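Portes ouvertes chez Delacroix : beaucoup de café, peu de réponses

La brochure promettait « une immersion dans le textile de demain ». J'y suis allé un vendredi, 34 euros de train aller-retour, en me disant qu'une filature qui ouvre ses ateliers a forcément quelque chose à montrer ou quelque chose à faire oublier.

On nous a d'abord installés dans la salle du rez-de-chaussée pour un film de présentation. Delacroix rachète des chutes de laine à des confectionneurs, les trie, les effiloche et les refile. D'après le film, 90 % de la matière entrante ressort en fil. J'ai demandé à la guide, Evangelia Tsolakis, si le chiffre comprenait la laine neuve qu'on ajoute pour tenir la fibre. Elle a eu l'honnêteté de dire qu'elle devait vérifier. J'ai laissé mon adresse, j'attends toujours.

Le tri se fait par couleur, ce qui évite de reteindre. L'argument est bon. Reste que le nuancier distribué à l'entrée compte surtout des gris et des bruns, et que le seul rouge, baptisé « Nemton », était en rupture. 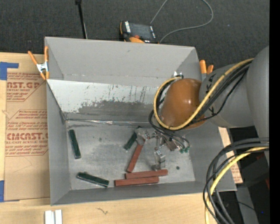 Vient ensuite l'effilochage, de loin la partie la plus intéressante, expédiée en dix minutes derrière une vitre. Le bruit couvrait tout. Un monsieur du groupe, ancien tisserand, m'a expliqué que la fibre sort de là si courte qu'un pull risque de boulocher dès l'hiver – voilà un point que le film n'aborde pas.

À la boutique, le plaid coûte 2 fois le prix d'un plaid ordinaire. Il est doux, je le reconnais. L'étiquette dit « conçu en France », et la vendeuse n'a pas su me dire où il était tissé.

Faut-il y aller ? Pour les machines, oui, si l'on se contente de les voir de loin. La prochaine ouverture est prévue en août, sur inscription. Prenez le premier groupe du matin : l'après-midi, l'effilochage est à l'arrêt.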